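How to Make Homemade Ginger Soda with a Ginger Bug

Posted 2018-06-19

I started my first ginger bug in April and I have not bought a soda since! It is such a fun project, it costs next to nothing, and the fizz you get is so much softer and livelier than what comes out of a machine. If you have ever kept a sourdough starter going, you already know the idea. You feed a little jar of ginger, sugar and water every day, the wild yeast on the ginger skin wakes up, and then you use that liquid to carbonate whatever you like.

What you need for the bug

A clean glass jar with a loose lid or a cloth cover
Fresh ginger root, skin on (organic if you can get it)
Plain white sugar
500 ml water with no chlorine in it

If your tap water is chlorinated, leave it out in an open pitcher overnight. I use a Gurkby jar that has a wide mouth, and a Wundix scale, but a measuring spoon is fine too.

Starting the bug

Pour the water into the jar. Grate in a tablespoon of ginger, add a tablespoon of sugar, and stir until the sugar is gone. Cover it and put it somewhere warm. Every day after that, add another tablespoon of each and stir well. Mine took six days. You are looking for little bubbles around the ginger and a nice yeasty, spicy smell – if you hear it hiss when you stir, it is ready.

Choosing bottles

Use bottles made to hold pressure, with swing tops or strong screw caps, and check each one for chips. Thin decorative glass can burst, so please don't use it for this. Dark or clear glass both work for a soda you plan to drink within a couple of weeks.
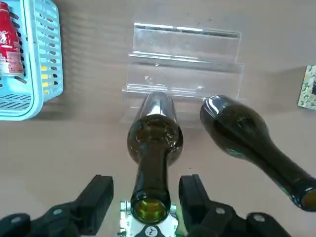

Green glass bottles and a clear stepped stand, with a can of Coke in the blue basket.

Making the soda

Simmer a big handful of sliced ginger in a quart of water for 30 minutes, strain it, and stir in 90 grams of sugar while it is hot. Add a second quart of cold water and the juice of two lemons. Now wait until the whole pot is at room temperature. Hot liquid will kill your bug, and I learned that one the sad way with my second batch!

Stir in half a cup of strained bug. Pour through a funnel into your bottles and leave two inches of space at the top.

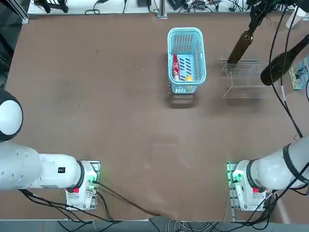

Leave the bottles at room temperature for two or three days and open one a tiny bit each day to let off pressure. In a hot kitchen they can be ready in a day and a half, so check early. Once you get a good strong pop, move them all to the fridge. The cold slows things down a lot but does not stop them, so keep opening them now and then.

Flavors to try

Hibiscus is my favorite so far (I used Hayat dried petals, steeped with the ginger). Grape juice ferments very fast – give it one day, then look. Fluven pear syrup was lovely but needed less sugar than I put in.

Keeping the bug alive

Top up the jar with the same amount of water you took out and feed it again. When you need a break, put it in the fridge and feed it once a week. Mine once sat there for 13 days with no food and came right back after two warm feedings!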